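[보도자료] 드라카크, 소포장 식품용 그리퍼 비교시험 결과 공개… 4종 맞대결

즉시 보도 가능

물류 자동화 업체 드라카크(Drarkach)가 작은 봉지 과자와 음료 병을 대상으로 한 그리퍼 비교시험 1차 결과를 내놓았다. 시험은 5월 머크포트(Merkport) 시험동에서 진행. 대상은 네 종이다. 평행 2지 그리퍼, 3지 적응형 그리퍼, 단일 흡착컵, 그리고 단탄스… 아니 단타스(Dantas) 소프트 그리퍼 시제품.

과제는 간단하다. 바닥에 흩어진 소포장을 집어 옆 칸으로 옮기기. 병은 눕힌 상태에서 빼내기. 그리퍼마다 봉지 1000회, 병 100회씩 시도했다. 팔은 전부 같은 6축 팔, 제어기도 동일. 손끝만 바꿨다.

봉지 집기 성공 횟수(1000회 중)
- 단타스 소프트 그리퍼: 941
- 3지 적응형: 902
- 평행 2지: 867
- 단일 흡착컵: 653

흡착컵이 가장 낮게 나온 것은 예상 밖은 아니었다. 양끝이 주름진 베개형 포장은 컵이 닿을 평평한 면이 좁고, 봉지가 서로 겹쳐 있으면 공기가 샌다. 두 개가 한꺼번에 딸려 올라온 경우는 실패로 처리했다. 평행 2지는 봉지가 혼자 떨어져 있을 때 강했고 겹친 자리에서 약했다. 소프트 그리퍼는 속도가 느리다. 한 번 집는 데 걸리는 시간이 네 종 중 가장 길었고 이 부분은 2차 시험에서 다시 잰다.

병 쪽은 순위가 달라졌다. 평행 2지가 1위, 100회 중 97회. 뚜껑 바로 아래 목을 잡는 방식이 잘 맞았다. 소프트 그리퍼는 88회에 그쳤는데 칸막이 안쪽에서 손가락이 벌어질 공간이 모자랐다. 3지는 91회, 흡착컵은 라벨 위에서는 붙고 곡면 가장자리에서는 떨어져 74회.

비교 기준으로는 사람 손 동작을 함께 썼다. 같은 종류의 과제를 작업자 시점에서 기록한 뒤 손가락이 벌어지는 폭과 접근 각도를 그리퍼별 파지 계획에 참고했다. 사람은 봉지에 손을 대기 전에 손바닥을 아래로 펴고 손가락을 먼저 벌린다. 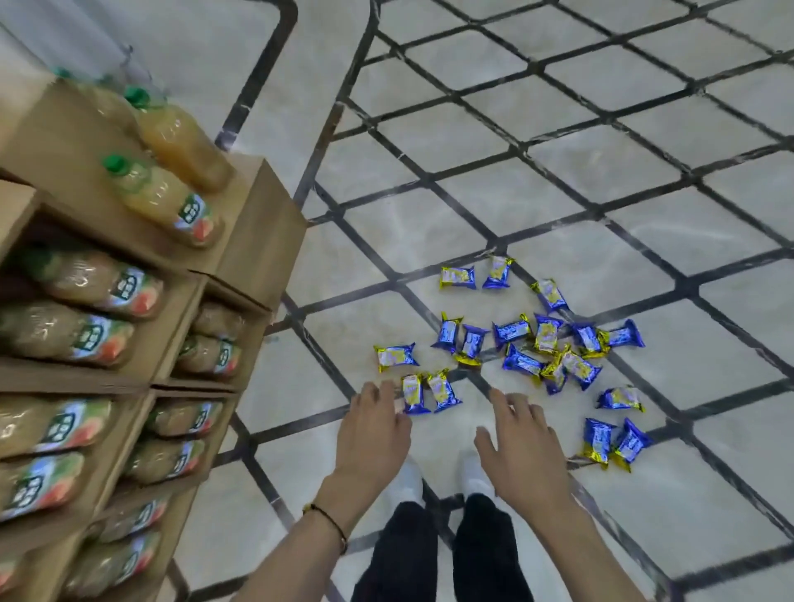
시험을 참관한 트롯브리지(Trotbridge) 쪽에서는 사람 손과 나란히 비교하는 것이 과연 공정하냐는 의견이 나왔다. 손은 봉지를 밀어서 떼어 놓은 다음 집을 수 있는데 이번 규정에서는 그리퍼가 봉지를 미는 동작을 금지했으니, 성공률 차이의 일부는 손끝이 아닌 규정에서 나왔다는 지적이다. 트롯브리지는 밀기를 허용한 조건을 따로 두자고 요청했다.

드라카크는 이 의견을 받아들여 2차 시험에 '밀기 허용' 항목을 추가한다. 횟수는 그리퍼당 2000회로 늘린다. 밀기 금지 조건도 그대로 유지해 1차 결과와 비교할 수 있게 한다.

카메라 조건도 함께 손본다. 1차에서는 팔 위쪽에 고정한 깊이 카메라 한 대만 썼다. 금속 광택이 도는 포장지와 유광 타일의 반사 때문에 깊이값이 비는 구간이 생겼고, 이로 인한 시도 실패가 네 종 합쳐 111건. 그리퍼 잘못으로 보기 어렵지만 이번 집계에서는 빼지 않았다. 2차에서는 손목 카메라를 더하고 카메라 원인 실패를 별도 칸에 적을 예정이다. 조명은 바꾸지 않는다.

시험 규정 요약
- 바닥: 유광 타일, 줄눈 있음. 매트 깔지 않음
- 봉지: 매 회차 무작위로 흩어 놓음, 겹침 허용
- 병: 골판지 칸에 눕혀 2단 적재
- 판정: 들어 올린 뒤 옆 칸에 내려놓아야 성공. 중간에 떨어뜨리면 실패
- 포장이 찢어지면 옮겼더라도 실패
- 재시도 없음

포장 손상은 평행 2지에서 가장 많이 나왔다. 파지력을 한 단계 낮추면 손상은 줄지만 병 과제에서 미끄러졌다. 과제별로 힘을 나눠 설정하는 방안은 제어기 쪽에서 검토중이다. 단타스는 손가락 끝 두께를 줄인 수정판을 2차 시험 전에 머크포트로 보내기로 했다.

회차별 원자료와 실패 분류표는 드라카크 홍보 창구에 요청하면 받을 수 있다. 시험동 참관 신청도 같은 창구에서 받는다. 참관은 오전 10시 시작 회차만 가능하며 촬영은 사전에 협의해야 한다.

드라카크 소개
창고와 소매 물류용 집기 장비를 시험하고 공급한다. 머크포트에 그리퍼 시험동을 운영 중이다.

문의: 드라카크 홍보팀

(끝)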